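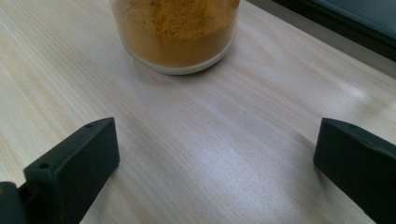 Treloar League rules update: terrain, timing and the Prasach deck

The second edition of the Treloar skirmish rules has been in league use since May, and enough results have come in to settle the points left open at launch. The changes apply to all ranked games at Hudaton and Loltow. Casual tables may use either edition if both players agree before deployment.

Army size stays at 500 points. The reserve allowance drops to 60 points, and any reserve unit must be written on the roster before the opponent's list is seen. Points left unspent in reserve are lost. They can't be moved into the main force, and they don't count towards the tie-break.

Difficult ground now costs double movement for all bases, including flyers that begin or end their move in it. A flyer that only passes over pays the normal rate. Elevated ground gives its bonus to range only. The old attack bonus has been removed from the reference card, but cards printed before the change still show it and should be corrected in pen.
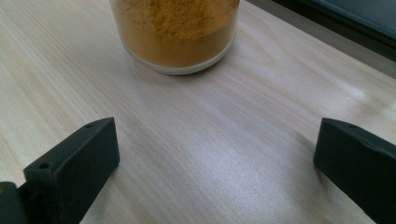 Jar on the tabletop.

Špela Ivanov has gone through the Prasach deck and issued rulings on the cards that caused the most disputes. "Held Breath" is played after the attack roll is declared and before the dice are thrown. It can't be used to cancel a reroll. "Long Debt" stays in play if its owner is knocked out, and the marker passes to the nearest friendly figure. If two figures are equally near, the opponent chooses. "Saltwind" affects figures already in base contact, contrary to the wording on card 118.

Round length is unchanged. When time is called, the active player finishes the current figure's activation and play stops. Free actions granted by a card during that activation are allowed. Actions granted to a different figure are not.

Anderson Pimentel is keeping the rankings and has asked that result slips show the edition used, the map and both final scores. Slips without a map name will be entered as losses for both sides from the next round onwards. His rankings table uses the same rating formula as last season, with new players starting at 1,013.

Questions on rulings should quote the card number and the step of the turn in which the problem arose.

Jun 19, 2018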